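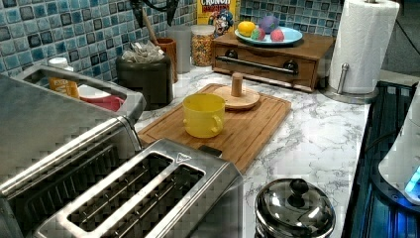 Photo: Lorna Villanueva

Food Chemistry for Beginners
Handout 4: Why Brown Food Tastes So Good
Instructor: Crisanto Umali

Welcome back! This is the week I look forward to all term, so please read the handout before class and come hungry.

When you heat bread, onions or a pork chop, two kinds of browning can happen, and people mix them up all the time. The first is caramelization, where sugar breaks down under strong heat. The second is the Maillard reaction, where certain sugars react with amino acids, the building blocks of protein. Bread has both ingredients ready to go, and a plain slice can end up smelling of nuts, malt and popcorn. Hundreds of new compounds come out of one piece of toast!

Water is the big obstacle. As long as the surface of the food is wet, it stays near the boiling point of water and browns very slowly. Once the surface dries out, the temperature climbs and the color comes fast – which explains why toast seems to do nothing for a while and then goes from gold to black while you look for the butter. 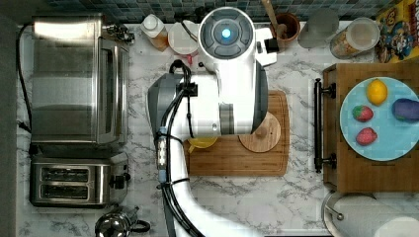 Acidity matters too. The Maillard reaction runs faster in alkaline conditions, so pretzels get a dip in an alkaline bath before baking and come out that deep, shiny brown. Add a pinch of baking soda to a pan of onions and you will see the same effect (go easy, they turn to mush and can taste soapy).

Sugar type counts as well. Glucose and fructose take part readily. Table sugar has to split first, and a little acid or an enzyme can do that. Milk brings lactose, which reacts nicely, and that is part of why a milk wash gives rolls such a good crust.

Terms to know
Reducing sugar
Amino acid
Melanoidins (the brown pigments)
Strecker degradation (we will only touch on this)

For next class
Read chapter 2, up to page 59. Toast two slices of the same loaf, one fresh and one left out overnight, and write down the smell and color of each every 30 seconds. Kenneth Buenaventura has the spare reading packets. Lab notes go to Lụa Quách by the start of class.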